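Wednesday, September 22, 2021

Up at 5:40. Barometer steady overnight, wind out of the northwest, no rain in the gauge. Checked the cistern before coffee. The float reads 51 inches, down two from Sunday, with nobody running a hose in that time. The toilet valve is still my first suspect. Put dye in the tank again and left it while I ate.

No dye in the bowl after forty minutes. So it is not the flapper, and I have been wrong about this for a week.

That leaves the line between the cistern and the house, the pressure tank, or the cistern itself. Shut the gate valve at the house end at 7:15 and wrote the float reading on the clipboard with the time. If the level holds until tonight, the leak is on the house side. If it drops, I dig. Filled two kettles and the canning pot first so we would have something to wash with.

Drove into Cleststead for parts. The hardware store had the brass unions but no gasket in the right size, and the clerk tried to sell me a flat sheet to cut my own. Bought the sheet. Also bought thread tape, a hose bib washer and a replacement bulb for the pump shed. The road is down to one lane by the bridge and the wait was longer than the drive.

Damian Kwiatkowski called while I was parked. He has the old plat for the upper lots and says it shows the water line running east of the big maple, where I have always assumed west. The line was laid before either of us came here. He will bring a copy Friday. I asked whether the plat gives a depth and he said it gives a note in pencil that might be a depth or might be a lot number. The number is 28. If that is inches, it is shallow for this ground, and a line that shallow could have moved in the freeze two winters back.

Back by 10:30. Walked the east side of the maple with the probe rod, a spot every two feet. Soil is firm to the full length of the rod nearly everywhere. One soft place near the downspout outlet, but that ground is always soft and proves nothing. Flagged it anyway.

Looked up the meter log for the years we were still on the co-op. The average July draw was 1,647 gallons. I do not have a comparable figure for the cistern, which is the whole trouble with a cistern: the inflow is weather and the outflow is guesswork. I should have put a meter on the house line when I replaced the pump. Wrote to Cavard for the price of their smallest one with a pulse output. Their catalog lists three body styles and gives thread sizes for two.

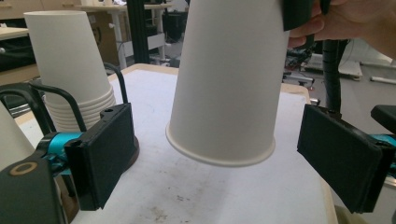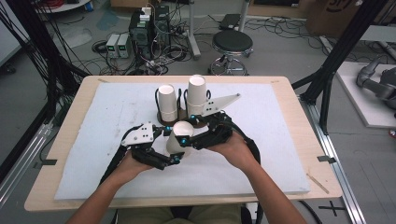

Lunch was the last of the lentils. Then did the arithmetic on the cistern properly, on graph paper. The tank is a straight-sided cylinder, so every inch is the same volume. My old conversion chart, taped inside the shed door, was made by the previous owner and assumes the tank is a foot wider than it is. I measured the diameter twice at the hatch and once from the outside, less the walls. The three agree to within half an inch. All my consumption estimates since we moved in have therefore been high. Took the chart down and drew a new one. Kept the old one in the folder, marked as wrong, so I do not find it in ten years and believe it.

The pressure tank took up most of the afternoon. With the power off and the line drained, the air charge read two pounds below where it should be. Brought it up with the bicycle pump. The bladder seems sound: no water at the air valve, and the tank rings hollow in the upper half when tapped. The gauge on the manifold sticks. It needs a knock with a knuckle before it will come off zero, and I do not trust anything it says below 20. Added a gauge to the order list.

While I had the shed open I relabeled the breakers. Two of them were labeled "pump" and only one of them is. The other feeds an outlet behind the shelf that I had forgotten about. Swept up, changed the bulb, oiled the hinge.

Ordered seed garlic from Peeters during the 3:00 break. They are out of the variety I grew last year and suggest Hullora as the nearest thing. The listing says it stores until April. Last year's began to sprout in February, though that may have been the cellar and my habit of leaving the door open. Ordered one pound. If the bed is going to be dug up for a water line I would like to know before I plant it, so the garlic now depends on the cistern as well.

Second walk with the probe, this time west of the maple, in case the plat is wrong and I was right. Hit something hard a foot down and dug for twenty minutes. It was a flat stone. Filled the hole and put the sod back.

Phone bill paid. Car registration still not done – the form wants the odometer reading and I keep remembering this when I am not near the car.

Float reading at 6:15, eleven hours after closing the valve: 51 inches, less a hair. I looked at it from both sides with the flashlight. The mark on the rod is a quarter inch wide, so a drop smaller than that is beyond what this float can show me. The usual loss over the same period would be close to half an inch, which I ought to be able to see. Provisional conclusion is that the cistern is tight and the loss is downstream of the gate valve, assuming the gate valve seals. It is an old valve. I will leave it closed overnight and read again at 6:00.

If that holds, the next step is to isolate the branch to the garden hydrant. It has not been used since July and it is the only buried fitting I put in myself. I used a clamp there where I should have used a union, and I remember deciding it was good enough for one season. That was four seasons ago.

Supper out of the canning pot supply. Washed up with one kettle. Read 30 pages of the canal book, the chapter on lock gates, which is mostly tables. Total rainfall needed to fill the cistern from here, using the new chart and allowing for the first flush: 600 gallons off the roof per inch of rain, so three good storms. None forecast before the weekend.

Set the alarm for 5:45. Put the clipboard by the back door with the flashlight on top of it.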